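OK so my grandmother came from a fishing family and she had a saying for everything. I've been trying to write them all down before I forget how she said them. Small thread, bear with me

Her favorite was "the Urker counts his fish at home." Urker as in somebody from Urk, the Dutch fishing town. She'd never been to Urk in her life! She used it on anyone who bragged too early – me with report cards, mostly

I have 70 of these in a notebook now. 11 of them I'm pretty sure she made up on the spot to win an argument with my grandfather

The weird part is how many have a twin somewhere else. I posted the fish one last June and Meifang Xiao wrote back with one from her dad, something like "don't weigh the pig while it's running." Same scolding, different animal. I laughed so hard I had to read it out loud to my sister

Then there's the ones I can't crack. "Close the gate twice for a cousin." Twice?? My mom says it's about lending money. My aunt says it's about gossip. They have both been very sure of this for years and I'm staying out of it

Someone asked about spelling. I write them the way she said them, so "nothing" is "nowt" and "the" mostly disappears. I tried fixing the spelling once and it killed them dead. Page 2 of the notebook is all crossed out from that attempt 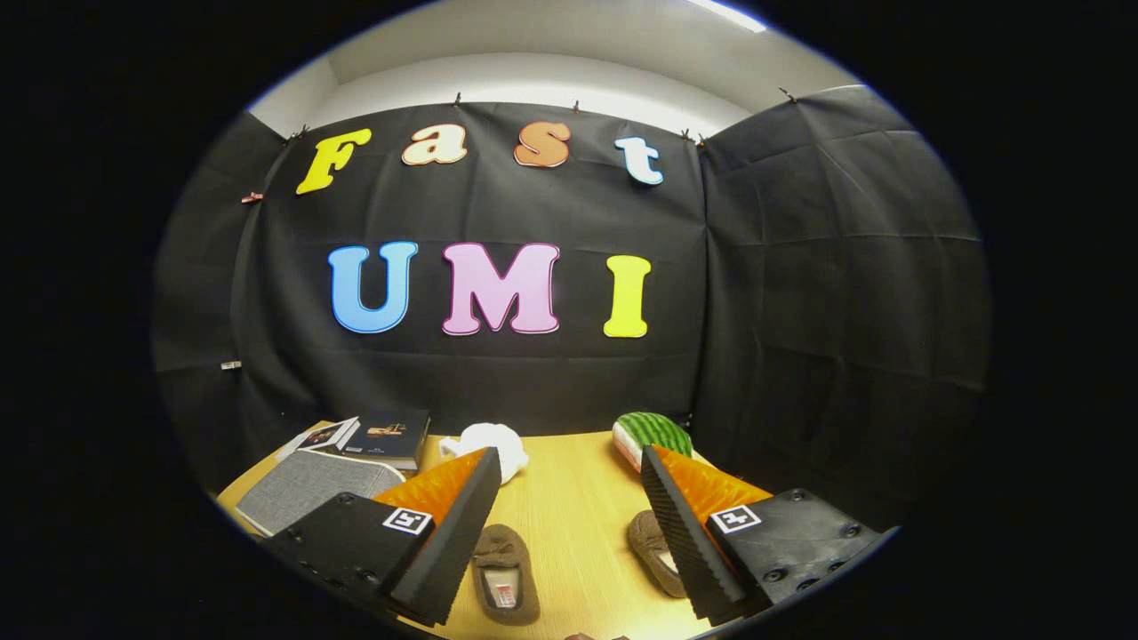 Sayings about hurrying take up more pages than anything else. "Quick stitch, long winter" was for homework, "run to the boat and you'll row on your own" was for my uncle, who was late for everything and then ran. She could make one short word sound like a telling-off. Put "Fast" up in bubbly letters, every one a different color, and she'd still have read it out like a warning

Next up I want to do the weather ones. She had three for fog and they all disagree with each other

If your family has a gate one, or anything with a cousin in it, please send it to me. I need to settle this before my mom and my aunt are in the same kitchen again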